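Notes for the Sunday slot, Dunstan hall, Sun 7 June
Do toys need to be this loud? Short version, 30 minutes with questions

Start without the microphone. Ask who has a noisy toy at home and who bought it. Wait for the answers. Most of the room will say a relative did.

I run a toy library, so I see what comes back and in what state. We have 831 items on the shelves. Say early on that I am not against noise. I am against paying extra for it and then being told it's educational.

The claim I keep hearing is that a voice toy "builds confidence." I'd like to know how anyone measured that. The Lirkar catalog says it on page one and again under the drum set, with no source either time. Ask the room if a confident child is the one who shouts. Leave a gap here - people like to argue with this one.

Then the shape. A cone pushes sound forward and that part is plain physics, no complaint. But plenty of toys borrow the look of the thing and I have stopped trusting looks. Go to the slide.

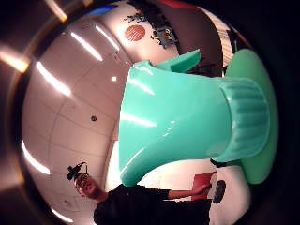 Slide 4: Turquoise plastic, toy megaphone shape, ribbed collar, pale green rim.

Questions to put to them while the slide is up. Would you know from the outside how loud a toy like that gets? I wouldn't. Does the bright color tell you anything about the age it suits? It doesn't, and yet we all sort by color when we're in a hurry. I did it for years.

Don't get dragged into decibels. Last time somebody had a phone app that said 80, the person next to him had one that said something else, and we lost the whole second half to it.

Zulton swap box: mention it, but be fair. Over 140 toys went through it last August and the noisy ones came back fastest. I used to tell this as proof that kids get bored with them. It could just as well be the parents bringing them back. I don't know which, so say so.

If there's time, the Steko leaflet with the smiling family. Read the second paragraph out loud, slowly, no comment.

Questions. If they ask what I'd buy instead: a cardboard tube.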